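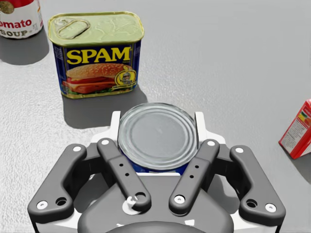
*Render: Panside / Mathias simulation bench. Free for editorial use with credit.*

LURLOW, January - Panside today released version 2 of Clomari, its voluntary code of practice for anyone who tests robot arms on groceries in simulation and then tells other people how well it went. The second half of that sentence is the part the code is mainly concerned with.

Clomari is free to download, free to use and runs to 58 pages, a good many of them definitions. Panside would like it known that the draft was longer.

**What the code covers**

The code applies to simulated tabletop trials in which one or two arms pick up, move or hand over ordinary packaged food: cans, tins, small boxes. It sets out how a trial should be laid out, what has to be written down before the first run, and which claims may be made afterward. It does not certify robots. It does not certify simulators either, including Panside's own, Mathias, which was run through the new rules in the fall and came back with a list of things to fix.

Version 1 asked developers to "report results clearly." Readers of the resulting reports will know how that went. One developer's "successful grasp" meant the can was lifted and set down where it was supposed to go. Another's meant the fingers had touched it. Both were reported clearly.

Version 2 replaces that line with 6 rules, which are numbered so that people can argue about them by number.

**The rules, in short**

1. **Say what counts before you start.** A grasp, a lift and a placement are defined separately, in writing, with the date on the file. Definitions written after the runs are allowed in the appendix, under the heading "Definitions Written After the Runs."

2. **Say it's simulated.** The word must appear in the title or first paragraph of any report, and in the credit line of any image. A footnote doesn't count. Neither does a tasteful gray background that the reader is expected to interpret.

3. **Leave the neighbors in.** If a trial is described as taking place on a shared tabletop, the other items stay on the table while the target is being gripped. A can standing alone on a bare surface is a fine thing to practice on, and has to be reported as exactly that.

4. **Mix the shapes.** A set made up entirely of round cans may be called a round can set. To be called a grocery set it needs round items, square-cornered items and at least one item that is neither quite one nor the other. Rounded rectangular tins have proved useful here, and unpopular.

5. **Report the idle arm.** In two-arm trials, the second arm's position and state are recorded for every run, including the runs in which it did nothing. Contact between the arms is a failure, even if the groceries were fine.

6. **Keep the bad runs.** All of them, with their starting layouts, in a form someone else can load and play back.

Rule 6 drew the most comments during drafting. Several respondents asked how long the bad runs had to be kept. The answer is 3 years. One respondent asked whether a run that was stopped early was a run. It is.

**Layouts**

The longest section of the code deals with where things go on the table. Earlier practice favored tidy rows with plenty of space between items, all squared up to the table edge, an arrangement that has never been observed on a kitchen counter. Clomari now asks for layouts in which items sit at different angles, at uneven distances and within reach of at least one arm at the start.

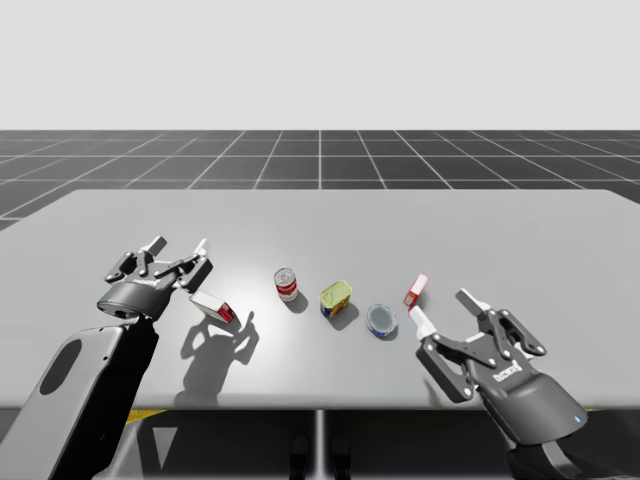 It also asks that layouts be generated first and looked at second. Under the previous version, a developer could throw out a starting layout for being "unrealistic," and a surprising number of the layouts found unrealistic were the ones where a box lay close to a fingertip. Discarding a layout is still permitted. The reason now has to be given from a short list, and "awkward" has been taken off it.

Open grippers get a paragraph of their own. A run begins with every gripper open and empty unless the report says otherwise, and a still image from the beginning of a run may not be captioned as though the task were complete. Panside regrets that this needed a paragraph.

**Labels and lids**

Printed labels on simulated packages should be legible at the distance the gripper works at, or the report should say they aren't. The code takes no position on brands. It does ask developers to note when a package's printed side is hidden from the camera used for the trial, as a system that recognizes a can by its lid has learned something different from one that reads the label, and buyers have started to ask which they're getting.

Lids with pull tabs and lids without are treated as separate surfaces. This took two meetings.

**What it doesn't do**

Clomari says nothing about how a simulated result will carry over to a real arm and a real can. Panside gets this question most weeks and sympathizes with the people asking. A report that follows the code will tell a reader what was tried, how often it worked and what was on the table. The reader then has to go and try it.

The code is voluntary. Developers who follow it may say so. Developers who follow most of it may say which rules they left out, using the one-page form at the back. There is no logo. There was briefly a logo.

**Getting a copy**

Version 2 is available now from the Panside website, along with a set of sample layouts for Mathias and a plain-text change log. Reports already in progress under version 1 may be finished under version 1, provided they say so on the front. Comments on the new version are open until the end of June and can be up to a page long. Longer comments will be read to the bottom of the first page.

**About Panside**

Panside builds and maintains simulation tools for robot handling of packaged goods. Its products include the Mathias simulation bench. The company is based in Lurlow and publishes Clomari at its own expense.

**Press contact**

Panside Press Desk, Lurlow. Requests for images are answered the same day. Requests for a single number that sums up how good robots are at groceries are answered with a copy of the code.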